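Why Do We Sleep?
Reading time: 2 minutes

Sleep is a state in which the body rests and the brain changes the kind of work it does. Almost every animal that has been studied does it in some form. Children between six and twelve need nine to twelve hours in every 24.

What the brain does

A sleeping brain is busy. It moves through stages, and one full set of stages is called a cycle. In light sleep, breathing slows and the muscles loosen. In deep sleep, brain signals become large and slow, and it is hard to wake the sleeper. In the last stage, called REM, the eyes move quickly under closed lids. REM stands for "rapid eye movement." Most of the dreams people remember come from this stage.

During sleep the brain also sorts through the day. Some memories are made stronger. Others fade. A spelling list learned in the evening is often easier to recall the next morning.

What the body does

The body releases growth hormone, mostly in deep sleep. A hormone is a chemical message carried in the blood. This one tells bones and muscles to grow and repair themselves. The heart beats more slowly, and body temperature drops a little.

The body clock

A small group of cells deep in the brain keeps time. It uses light as its main signal. When the light fades, another part of the brain releases melatonin, and you begin to feel sleepy. Bright light late in the evening can delay this - a lamp or a screen held close to the face is enough.

Where people sleep

People have slept on straw, on mats, in hammocks and on raised frames. A raised bed keeps the sleeper off a cold floor and lets air pass underneath. The tall panel at one end is the headboard. The lower panel at the other end is the footboard.
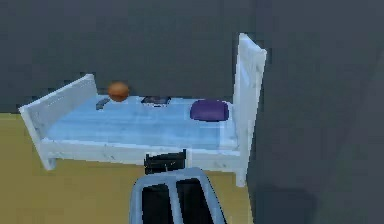
Words to know

Cycle: one full set of sleep stages.
Melatonin: a hormone that helps the body get ready for sleep.
Nocturnal: active at night, like most owls.

Comments (2)

Kadir Saraç: My class in Lenham read this in August. One student asked if fish sleep. Can you add that?

Konrad Auer: Clear on REM. I would like more on naps.

Related
Why Do We Yawn?
How Bats Rest Upside Down
What Is a Hormone?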